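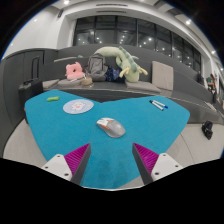 手持ちグリッパー「Manico」を借りて、2月から机の上の片づけ作業を記録してきた。Manicoは、人が手で持って動かし、その動きをロボットアームの学習用データとして残すための道具で、製造はClokby、貸し出しはTirkmontが行っている。このページは使用感のまとめで、本体の仕様よりも、実際に机に向かったときに気になった点を中心に書いた。カメラは手元側にあり、マゼンタ色の指が画面の下から左右に開いて入り、その先に対象物が来る。青緑の丸みのあるテーブルに灰色と白のマウスを1つ置いた状態なら、指の開きと対象の向きが1枚で読み取れる。マットやマーカーまで同時に入るので、次に何を取るかも画面だけで決められる。

以下、部位と作業ごとに短く並べる。

指
リブの入ったくさび形で、先に向かって細くなっている。内側には濃い灰色の滑り止めが貼られている。物に当てると指全体が少しなじむように曲がり、角の丸いものでも当たる面が広くなる。硬い指に慣れた人は、最初のうち閉じすぎると思う。

取り付けプレート
白いプレートに穴があり、指はここで固定する。交換は付属の六角レンチで行う。貸し出しセットには3種類の指が入っていたが、ほとんどの作業を標準の指で済ませた。細い指は薄い紙をめくるときに一度使ったきりである。

重さ
本体は995グラム。持った瞬間は軽く感じるが、腕を前に出したまま続けると肩にくる。肘を体に近づけて持つと楽になる。立って使うか座って使うかでも変わり、低いテーブルでは座ったほうが手首の角度が安定した。

引き金
人差し指と中指で引く。戻りのばねは強めで、半分だけ閉じた状態を保つのが難しい。小さい物を軽くつまむ作業では、ばねを弱いものに替えたい。Clokbyの説明書には交換手順が載っているが、レンタル品なので手を付けなかった。

画角
かなり広い。直線が曲がって見え、四隅は黒くなる。テーブルの縁も実物とは違う形に写る。学習用としては周囲が広く入るほうが位置の推定に向くそうで、見栄えを気にする道具ではない。物までの距離感は慣れるまでつかみにくく、画面を見ながら動かすと手前で指を閉じてしまうことがあった。手元を直接見たほうが早い。

マウス
平たくて曲面が多く、置かれた向きによって取りやすさが変わる。ボタン側が斜めを向いているときは、先に手首を回し、指の並びを本体の幅に合わせてから下ろす。側面のボタンを押しながら挟むことになるので、電源は切っておく。前後から挟む取り方は試したが、持ち上げる途中で傾きやすく、採用しなかった。

マーカー
2本が近くに寄っていると、片方を取ろうとして両方を動かしてしまう。指を開ききらず、片側だけを隙間に入れる。記録の手順書には「先に離してから取る」と「そのまま取る」の両方を入れた。後者は失敗が多いが、失敗も残しておくように指定した。

小さな細長い物
端が丸いものは転がることがある。長い辺に対して直角に指を当て、真上から下りる。閉じる速さを落とすと、取り直しが減った。テーブルの奥の隅に置いたときは体が前に出るため、椅子を先に寄せておく。

丸いマット
置く先の目印として使いやすい。机の色とはっきり違う淡い色がよい。絵柄のあるマットは中心が分かりやすい反面、いつも同じ向きに敷くと、それ自体が手がかりになってしまう。何回かごとに回したり、左右の位置を入れ替えたりした。

背景
テーブルの向こうもそのまま写る。ベンチのクッションや荷物、ぬいぐるみまで入る画角なので、無地の壁の前だけで集めた記録とは見た目がかなり違う。Tirkmontの担当者Tyson MacDonald氏に相談したところ、背景は片づけず、場所を変えながら集めるほうを勧められた。人が写り込む場所では、事前の了承と、公開前の顔のぼかしを依頼元と決めておくこと。

照明
天井灯の下では対象物のすぐ下に柔らかい影ができる程度で、特に困らなかった。窓の大きい部屋では、暗くなってから窓に照明が映る。昼と夜で別の記録として扱い、ファイル名の末尾に時間帯を入れた。光沢のある物は映り込みの位置が動くので、両方の時間帯でそろえておくと後で比べやすい。

電池
満充電からの連続記録は61分だった。カタログの値は確認していない。手元の計測では、室温が低い朝に少し短くなった。予備の電池が1本付いてくるが、充電器は1本ずつしか差せない。半日の作業なら、昼に差し替える予定を組んでおけば足りる。

保存
記録はカードに書かれ、引き金の開き具合と手の動きが映像と同じ時刻で残る。1回ごとにファイルが分かれるので、失敗した回を後から探すのは簡単だった。途中で電源が落ちた回は、時刻の情報だけが欠けることがある。Clokbyの変換ツールで読み込むと、その回は自動で除外される。除外された一覧は別に保存しておいたほうがいい。

記録の量
これまでに2,000回近くを記録した。1回は、対象物の前で指を開いた姿勢から始め、置き終えて手を引いたところまでとしている。開始の姿勢をそろえる決まりは最初に作った。これを決めずに始めた初日の分は、後で全部見直して始点を切り直すことになり、撮るより時間がかかった。

複数人での使用
Campbellの作業室では、2人で交代しながら使った。持ち替えるたびに手の高さが変わるため、人ごとに記録を分けている。利き手の違いも書き残す。右利きと左利きでは、同じマウスでも近づく方向が逆になりやすい。指示で統一することもできるが、今回は各自のやりやすい方向に任せた。

手入れ
滑り止めにほこりが付くと、つやのある物で滑る。乾いた布で拭くだけで戻る。アルコールの使用は説明書で止められている。リブの隙間には糸くずが入りやすく、布製品を扱った後は柔らかいブラシを使った。プレートのねじは、1日の終わりに緩みを見る。今のところ緩んだのは一度だけである。

校正
借りた直後と、指を外して付け直した後に行う。付属の模様入りの板を机に置き、四方から順に写す。所要時間は数分。板が反っていると終わらないので、平らな場所に保管する。持ち運びのケースには板用の薄い仕切りがあるが、出し入れのときに角が引っかかる。

借り方
Tirkmontの貸し出しは月単位で、送料は別。申し込みの際に、作業の内容と使うアームの型式を書く欄がある。アームをまだ持っていなくても借りられる。同じ指をアーム側に付けるための取り付け部品は別売りで、図面は問い合わせると送ってもらえる。実機で再生する予定があるなら、最初に一緒に頼んだほうがいい。こちらは後から頼んだため、届くまで記録だけを進めた。

向いている作業
机の上の物を取って別の場所に置く、並べ直す、箱に入れる、といった片手の作業には十分使える。両手で持つ物や、ふたをひねって開けるような作業は、1台では難しい。2台同時の記録にも対応しているが、今回は借りていない。

気になった点
引き金のばねと、ケースの仕切り。もう一つ、電池の残量表示が本体の裏側にあり、作業中は見えない。音で知らせる設定はあるものの、初期状態では切れている。設定画面の二つ目のページにある。

次の予定
Manicoはもう1か月延長した。次はテーブルの高さを変え、同じマウスとマーカーで記録を取り直す。実機での再生結果は、取り付け部品の調整が済みしだい別のページに載せる。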